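**Thread, 2021-03-27. On the Tornari notebooks and why I'm not buying all of it.**

1/ Finished the new Colidel edition of the Tornari notebooks last night. 628 pages. The jacket says "the complete wartime diary." I have questions about the word complete. Also about the word diary.

2/ For anyone who missed it: schoolteacher keeps notebooks in an occupied town, notebooks sit in a family trunk for decades, a small press prints them, everyone cries. I cried too, on page 301. That doesn't settle anything.

3/ My problem starts with the editor's note. It says there were 2 sets of notebooks, one written day by day and one copied out "later." How much later? The note doesn't say. The edition blends them and never marks which is which.

4/ You can hear the seams. One entry can't spell the name of the next village. The following one drops a perfect little paragraph about memory and bread. Maybe she had a good day. Maybe she was 60 and revising.

5/ I don't think revising is a crime. Lots of diarists do it. But then tell me! A dagger in the margin would do. Colidel had room for a foreword, a second foreword, and a reading group guide.

6/ About that guide. "How would YOU have acted?" I'd have been scared and hungry and written worse sentences. Next.

7/ The old Montoya edition was shorter, uglier, and printed on what felt like paper towels. It also had footnotes telling you when a page was torn or a date was guessed. I want those footnotes back.

8/ Coffee break. Then the July entries, which are the ones everybody quotes.
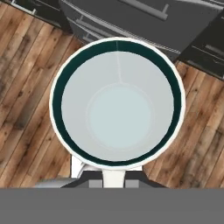
9/ OK, July. The famous line about the river isn't in Montoya at all. It may come from the copied set. It may be real. It's on tote bags now, and I'd like to know who wrote it and when.

10/ Someone replied that the library in Tekville has 600 loose sheets in boxes. Great. Has anyone compared them with the printed text? The Colidel bibliography lists the boxes and then never cites one.

11/ Read it anyway. The chapter on the school closing is as good as people say, and it matches in both editions, so I trust it. Just keep a pencil handy and be a little rude in the margins.

12/ Muting this for the evening. If you own a Montoya with the map still in it, my messages are open.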